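**Gikham post office counter shuts early, parcels move to Grernness**

Sunday, September 9, 2018

The parcel counter in Gikham is closing at 2 p.m. starting tomorrow, and anything too big for a mailbox will be held over in Grernness instead. Notices went up on the door Friday. Most people in town found out when they walked up to it.

Letters and stamps not affected. Those stay at the front window, same hours as before. It's only parcels — pickup, drop-off and returns.

The change was supposed to come in January, after the holiday rush. It got moved up when the lease on the back room ran out and the landlord, Tsoukalas Properties, wanted the space back. The back room is where the bigger boxes were kept. Without it there is a shelf behind the counter and that's pretty much it.

Grernness is 16 miles out on the county road. There is a bus, but it runs twice on weekdays and not at all on weekends, and the driver can turn away large packages if the bus is full. Several people waiting in line Saturday morning said they'd have to take time off work to get there. One woman said she sells quilts by mail and goes to the counter almost every day, usually after 3.

"I can't do mornings," she said. "I've got the kids and then I've got my shift."

The hardware store, Lasholm Supply, has offered to act as a drop point for prepaid packages. Customers would leave them at the register and a truck would come by before closing. Nothing signed yet. The store says it can take up to 35 packages a day, and nothing that needs two people to lift. No pickups to start with, maybe later.

Town council takes it up at Tuesday's meeting. Public comment is first on the agenda this time, so get there early if you want to speak. The council has no say over the counter hours, but it could pay for an extra bus run, and at least one member has asked for a price on that. The town also owns the old feed office on Mill Street, which has been sitting empty and has a loading door. Roof needs work tho. 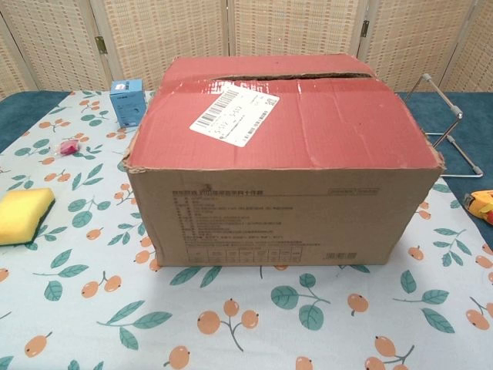

For packages already on the way: if the tracking says Gikham, it will still come to Gikham through the end of this week. After that it goes to Grernness automatically and you get a slip in the mail. Bring the slip and a photo ID. A neighbor can pick up for you but has to have the slip with your signiture on the back.

Held packages go back to the sender after 15 days, no change there.

Home delivery is not changing either. Carriers will still leave boxes at the door where they fit and where the route allows it. People on the rural routes can ask for a second delivery try by filling out the card at the front window — the cards ran out Saturday, more are expected Monday.

Returns with a printed label can be handed to your carrier if they're small enough to carry in one hand. Anything bigger has to go to Grernness for now, or to Lasholm Supply if that deal goes thru.

Grernness counter is open 8 to 5 weekdays, 9 to noon Saturday. Parking is around the back.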